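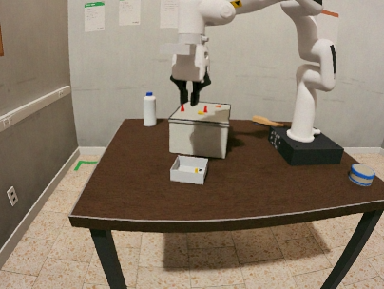
Arm and gripper over the off-white box.

Sunday, January 12, 2020

Bolalley no. 3, cover tests and first inside sheets. Cold start, drum needed a long warm up before the blue went down even. Left the heater on from ten, next time turn it on before I go get coffee.

Cover first. Same art as the proof, the one with the Moth Warden on the water tower. Three colors: blue, then the orange, then black on top. Blue/orange overlap on the cape goes brown and dead looking on the cream stock. On the white stock it's a decent purple-gray. Tiruwork wants cream for the whole issue, says white makes it look like a school newsletter. She's not wrong but the cape is half the cover. Tried dropping orange to a light tint under the cape only. Better. Still muddy at the hem where her hatching is tight.

Fix to try: knock the orange out completly under the hem, let the blue and black carry it. Need a new orange layer from her for that, don't want to paint it out myself and get the edge wrong again like no. 2.

Registration drifting to the left through the stack. First sheets fine, by the bottom of the ream the orange is peeking out past the black on every face. Looks kind of great on the villain, terrible on the kid. Fanned the paper, squared it, slowed the feed. Slowing it helped most. Write speed on the tape on the lid so I stop guessing -- second slowest notch, not the slowest, slowest gives roller marks.

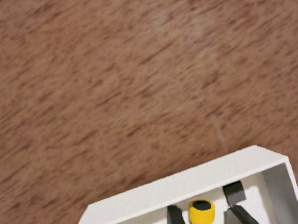

Insides: ran the first 8 pages, black only, both sides. Black is good. Solid areas on page 5 (night sky, all of it, thanks Tiruwork) are offsetting onto the back of the next sheet. Interleaved with scrap and let it sit over lunch. Came out clean enough after that. Do not stack the sky page with anything on it. Do not do the backs same day if it can be helped.

Spelling catch on page 6, third balloon, "recieve". Hand lettered so can't just retype. She'll redo the balloon and drop it in. Hold page 6/3 side until she does. Everyting else proofread twice, once by me, once out loud which is the only way I find anything.

Paper: what's on the shelf from Olletti won't cover the run. Total for all three spring printings is 2,000 copies and we have cream for the first one if waste stays low. Waste is not staying low. 229 bad sheets today, counted them because I need the number for the reorder. Mostly from the drift. Bad covers go in the test pile, they're fine for running color checks on, use both sides.

Gidey quote for trimming came back. More than last time and they want the books already stapled. Can do it here on the old guillotine if we keep the stack thin, but the blade pulls on the last few sheets and the spine edge ends up wavy. Asked Gidey if sharpening is something they do. No answer, it's the weekend.

Staples: long arm stapler is jamming on the cover weight again. Fold first, then staple, doesn't jam. Staple flat, jams every third book. So fold first. Bone folder is missing, used the back of a spoon.

Dummy copy put together from the best sheets. Pages in the right order this time!! Center spread (the rooftop chase) lines up to within a hair. The staple lands right in the Warden's eye though. Ask T. if she can nudge the art over a bit, or we live with it.

162 preorders so far, most of those are picking up at the Zultthorpe show in April. The rest get mailed, need flat mailers, the ones with the stiff back. Last batch bent at the corners and I had to resend a bunch to people who were nice about it and one who wasn't.

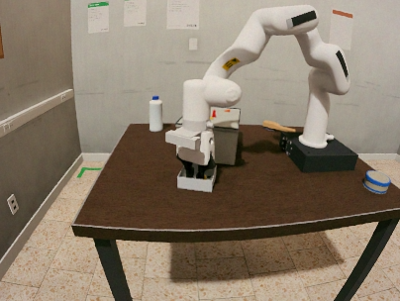
Arm on the black base, gripper pointing down.

Still to do:
new orange layer, hem knocked out (T.)
page 6 balloon (T.)
reorder cream, add extra for waste
backs of the sky page, Tuesday if it's dry
clean the orange drum before it goes gummy
find bone folder
decide on variant cover or drop it -- leaning drop it. Two covers means two setups and I barely got one to line up.

Ink on the light switch again, that was me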